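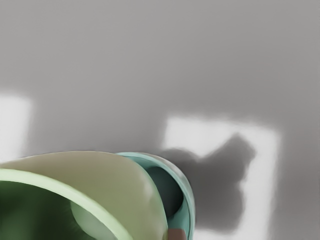
Slide 1. Gray surface with two patches of light (computer rendering).

Speaker notes – Opal: Buying, Sorting and Storing
Cletus Ridgeway, Clarnthorpe Mineral Society
May 13, 2022

Welcome members and guests. Thank the Velten Museum for the use of the lecture room. Phones off, please.

Slide 2. Opal is silica that holds water within its structure. Precious opal shows play of color; common opal does not. Both are true opal and both will be covered this evening.

Slide 3. The Stojanovska bequest. The society received 116 opals in February. Of these, 48 have been cataloged. Members wishing to assist with the remainder should speak to the curator after the talk.

Slide 4. Solid, doublet, triplet. A doublet is a thin layer of opal glued to a dark backing. A triplet adds a clear cap. Examine the side of the stone before the face. Set stones are harder to judge – the mount may hide the join.

(Pause. Pass round trays 1 and 2.)

Slide 5. Price. The doublet in tray 2 was bought for $400 and sold as a solid. Do not name the dealer, even if asked.

Slide 6. Storage. Keep opals away from heaters and sudden changes of temperature. Solid stones may be wiped with a damp cloth. Doublets and triplets must not be soaked, as water can enter the glue layer.

Slide 7. Reading list. Copies are at the back desk, with the Kistis field trip forms. Forms are to be returned before the next meeting.

Questions – ten minutes. Collect both trays before the lights go up.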